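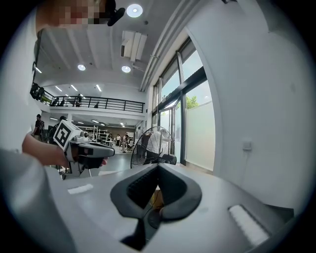 Hand-held gripper with its black rubber jaw in front, and a second one with the marker cube on top.

How many hand-held grippers should we budget for, and what else do we forget?

Posted by pultholm_lab in Equipment and Planning

Hello all. I am responsible for the equipment list in a small group, and we want to start recording demonstrations with hand-held grippers, the type with a wide camera on the body and a marker cube on top. Later we will train a policy for one arm, maybe two arms. The tasks are folding towels, sorting small parts into trays, and opening drawers.

I must send the purchase plan before the end of June, and after this I cannot change it until the next budget. I have one offer from Zidetier for complete sets at 1437 each. A set is one gripper, one cube, one charging cable and one pair of spare jaw pads. The camera is not in the price. The other possibility is to print the housings ourselves and buy only the jaws and the electronics.

My doubts are these:

Is one pair of grippers enough for two people who take turns, or do I need a pair for each person?

Do the rubber pads wear out quickly? The offer has spare pads in packs of 9 and I do not know if one pack is for a month or for a year.

Our room is a big hall with a second level above, many ceiling lights and one wall of glass. Should I keep money for curtains or for lamps?

I have read the older threads, but they are mostly about software. Thank you for any numbers from real use.

dumitrescu_workshop

We did the same planning last year, so I can tell you how our list looked at the end and what was wrong in it.

Grippers. Buy pairs, and buy one more than you think. We have three pairs for two people. Two pairs work and the third is either charging or waiting for repair. With only one pair, any small broken screw stops the whole day, and the salary of the person who waits costs more than the gripper. For your case I would write two complete pairs plus one single as a spare. It is five pieces, so 7185 with your price. If this is too much, remove the single one, but do not go under two pairs.

Please check also if left and right are the same part. In our first order they were not, and the spare was good only for one hand.

Pads. It depends on the task very much. Towels almost do not touch them. Drawers with metal handles are bad, the ribs on the inner side become flat and then the small parts start to slip. We change pads after 100 hours of recording, also if they look fine, because we want the data from spring and the data from autumn to be made with the same grip. Count your hours first and then divide. Ask too if the 9 are single pads or pairs, our seller could not answer this for two weeks.

Cameras. You wrote that they are not included, so put them in the plan now, with memory cards and at least two batteries for each camera. A wide camera gets warm and the battery goes down faster than the paper says. I also forgot a card reader, which is a cheap thing, but in our office even a cheap thing needs a signature.

Light. I would not buy lamps at the beginning. With a glass wall your problem is that the light changes from morning to afternoon, and more lamps do not remove the sun. Curtains helped us more. Get the price for curtains early, it was the slowest delivery in our whole list. If the money is finished, record with your back to the glass and write down the time of day for each session.

About printing the housings: the first one is cheap and the fifth one is not. We printed ours, and one had a small difference at the place where the cube sits. We discovered it only after calibration. For a pair or two I would take the finished sets.

botska99

just print them. 1437 for plastic is a joke price. we paid 136 for material and jaws for one and it works ok, camera not counted. tape the cube if it moves

slow_calibration

I agree with the first reply in most points, and I want to add one thing about the second. Please do not tape the cube. If the cube moves a little between two sessions, the recordings do not fit together, and you will see it only when the training is bad. Use screws, and put spare cubes in the plan. The printed marker gets scratched when people put the gripper down on the table upside down, and everybody does it in the first week.

This brings me to what was missing on our own list, stands. Two simple stands per pair, so the grippers have a place when people rest. We made ours from shelf brackets.

For the comparison of prices, the 136 has no working hours in it. In our group one housing took a technician most of a day, with cleaning the print, threads, wiring and testing. If your technician is free, it can still be the better way. If he is shared with other projects, I would not promise June.

Also ask Zidetier if they sell the cube and the jaw separately. If they do not, one broken jaw means one more full set, and then your calculation is different.

pultholm_lab

Thank you, this helps me a lot. I will write two pairs and one single, cameras with two batteries each, screws and spare cubes, and curtains as a separate line. I have sent the question about separate jaws and about the pads, and will add their answer in this thread when it comes.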